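Kids' Green Desk > Big Questions > Rubbish and Recycling

Filed under: Think It Through

Does "Biodegradable" Mean You Can Drop It?

You finish a snack, and the wrapper says "biodegradable" in friendly green letters. Does that mean you can toss it in the bushes and let nature do the work?

Be careful with that word. It means that tiny living things, such as bacteria and fungi, can break something down. It doesn't say how long they need. A week? Ten years? The word alone won't tell you, and neither will the picture of a leaf beside it.

Take a snack bar called Gillix. In 2022 its maker changed the wrapper and printed "Returns to the earth!" on the front. That sounds wonderful. But turn it over and read the small print: "in industrial composting conditions." An industrial composter is a big, hot place where air and water are carefully controlled. The grass next to your school bus stop is nothing like that.

So what happened to Gillix wrappers in ordinary dirt? An after-school club in the town of Trutden buried 4 of them in a flower bed and dug them up after 110 days. All of them were still there, and you could still read the name. Four wrappers in one flower bed is a very small test, so it doesn't prove much. It's still more than the front of the package tells you.

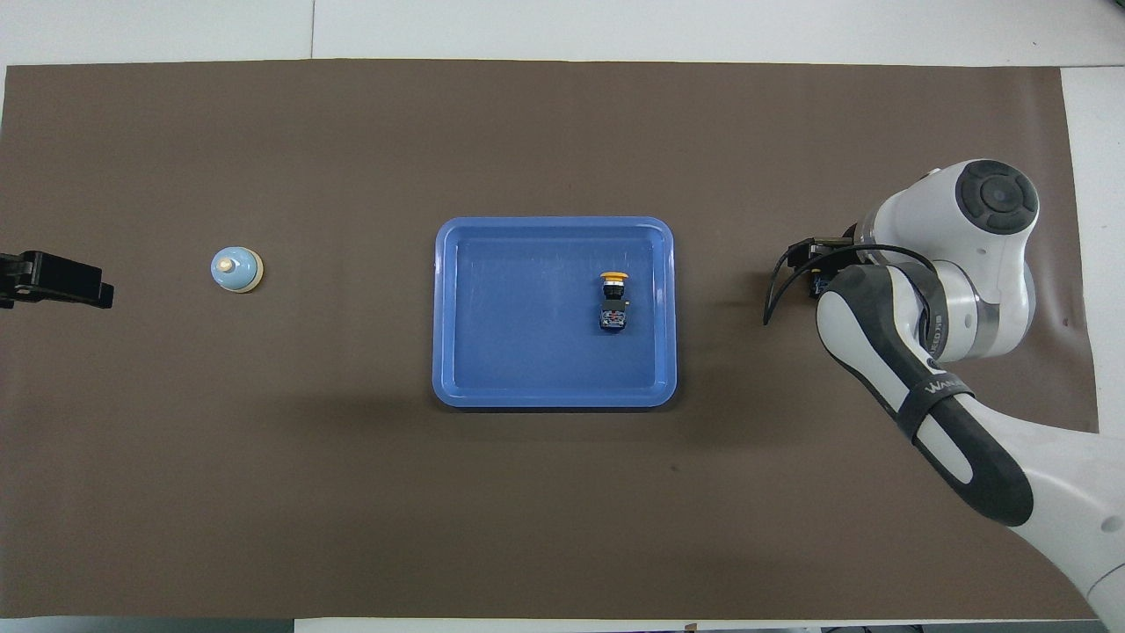

A blue plastic tray on a brown mat. Plastic comes in many kinds, and they don't all break down the same way.

What about fruit peels? People often say, "It's only a banana skin, it's natural." True, and it will rot. But it can hang around for months if the weather is cold or dry, and until then it may draw animals close to a busy road. An orange peel on a path is litter too.

You may also hear huge numbers. "This bottle will last 500 years!" Maybe. But plastic bottles haven't been around for 500 years, so no one has watched one for that long. Numbers like that are estimates. Scientists look at how things wear away over a shorter time and work out what might come next. Ask where the number came from before you put it on a poster.

Next time you see a green promise on a package, try asking:

How long does it take?
Where does it have to be — soil, sea, or a special composter?
Who tested it, and did they sell the thing they were testing?

If you can't find the answers, put the wrapper in a trash can, or keep it in your pocket until you see one.

More in Think It Through
Can One Cleanup Fix Neagu Creek?
Where Does the Noster Recycling Truck Go?
Is a Paper Bag Always Better?
Why Do Some Parks Have No Trash Cans?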